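Bench notebook, Jovcombe workshop, wet room
2018-03-26

Spill wiping, the big cream table. Henryk Kaczmarczyk has the solvent cupboard key and has taken it to Jastcombe with him, so no polish work today. Cloths instead. I have been promising to do cloths for longer than I care to write down.

The liquid is cold tea, brewed far too strong, let down with a little sugar water so it behaves like something a customer would spill. Put on with a pipette. The top has had tea, coffee and one lunch on it over the winter and still comes up cream, which says more for Kaczorowski's lacquer than their invoices do.
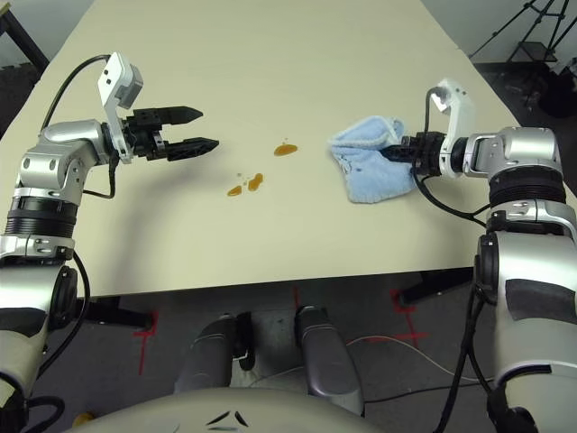

2 min read

Three spots down, cloth to the right of them. Amber on cream is a gift for this kind of work, you can see every streak you leave. Last September we did the same job on the dark top and spent an afternoon arguing over whether it was clean or merely in shadow.

Method, for whoever does it next:

1. Wipe the top with plain water, dry it, leave it alone for 20 minutes. Leaving it alone is the hard part in this building.
2. Put the spots well apart. If they run together, start over. Do not "average" them, Urkcombe people.
3. Lay the cloth beside the spills, bunched. Folding it into a neat square gives lovely results that have nothing to do with how anyone wipes a table.
4. Come in from the outside of the spot. From the middle you get a ring, and then you are cleaning a ring.
5. Turn the cloth to a fresh face before the next spot. Check where the label is first. It doesn't soak up anything and the corner can drag a line through the wet.
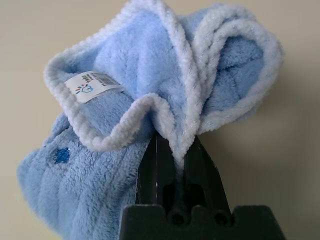

Notes on the light blue cloth

Microfiber, deep plush pile, thick looped white trim with a touch of lavender to it. Looks as though it belongs in a nicer bathroom than mine. The label is sewn on the inner face near the trim, barcode and a cheerful little logo in several colors. I'd normally snip it off, but then we lose the barcode and can't reorder, and the last time that happened we bought 100 of the wrong thing. We are still drying our hands on them.

The trim is my main worry. It's stiffer than the pile, and when the cloth is bunched it wants to end up on the outside, so the first thing to reach the spill may well be the decoration. Pinching the cloth at the middle throws the edges up and out of the way and leaves the pile hanging below. Try that against a corner hold and write down which is which this time.

Also to settle: does the pile shed? Black card under the lamp, one dry pass, look for blue fluff. Weigh the cloth before and after each spot. The small scale reads 52 grams with nothing on it, so tare it or get Henryk to confess what he did to it.

To do: more tea. Label the jug, in large letters, NOT FOR DRINKING. Ask for the key back.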